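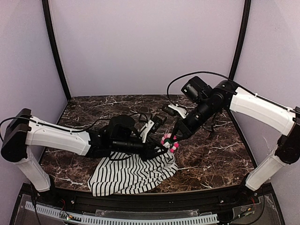 Striped cloth, pink and white flower, brown marbled tabletop.

So I've been on a stripes thing lately. It started with dish towels, which is a very middle-aged way for anything to start, and I regret nothing.

When we moved to Trunville I threw out every towel we owned. They were gray and sad and one had a burn mark shaped like an iron, even though I don't own an iron. I figured I'd pick up a stack of new ones at the big store by the highway and be done in ten minutes. What I brought home was a pack of fluffy things that would not dry a plate if you paid them. They just push the water around! You end up with a wet plate and lint.

My neighbor Arvo Jääskeläinen heard me complaining over the fence and went inside and came back with a linen towel that had belonged to his mother. Blue stripe down each side, thin as a shirt, soft like you wouldn't believe. He is 76 and he says it's older than his marriage. He let me take it home for a week, and I dried everything in the house with it, including things that weren't wet.

After that I was gone. I read up on linen and half linen and something called huck weave, and I drove over to Flokdale in June for the flea market they hold behind the old feed mill. Gates open at 6 and you want to be there at 6, because the textile people do not mess around. A woman in a sun visor took a whole box of grain sacks right out from under my hand. I came home with 14 towels, two of them with somebody's initials in red thread (not my initials, don't care), and a tablecloth I didn't need.

A few things I've picked up, for anyone else who falls down this hole.

New linen is stiff and kind of useless. Wash it a bunch. Mine took most of the summer before it started soaking anything up properly. Skip the fabric softener, it coats the threads and you're back to pushing water around.

Old linen sometimes has yellow lines where it sat folded in a closet. I soak those overnight in warm water with oxygen powder and hang them out in the sun. It took the lines out of all but one of mine, and that one is now the dog's.

I do iron them now — yes, I bought an iron. Only while they're still damp. I put on a ball game and get through the whole pile.

Cotton is fine too! I have two cotton ones from Gökçe, the little shop on the corner in Candmont where they also sell the good olives, and they're flat woven with a fringe at the ends that my kids like to braid. They dry fast and they take up no room in the drawer. I use them for bread dough mostly, and for wrapping up the cheese when we go to the lake.

What I don't get is the prices online. I saw one single towel, one, listed for 200 dollars with a story about a farmhouse. It had a hole in it. I showed Arvo and he laughed so hard he had to sit down on the steps, and then he went quiet and asked me to bring his mother's back.

I did, washed and pressed. He's got it hanging on the oven door again, and last I saw he was using it to wipe down his boots.

Next I want to try hemming some myself. I've got a couple yards of plain linen sitting on the dryer and a sewing machine I haven't threaded in years, so if any of you know how to do a mitered corner without crying, the comments are open.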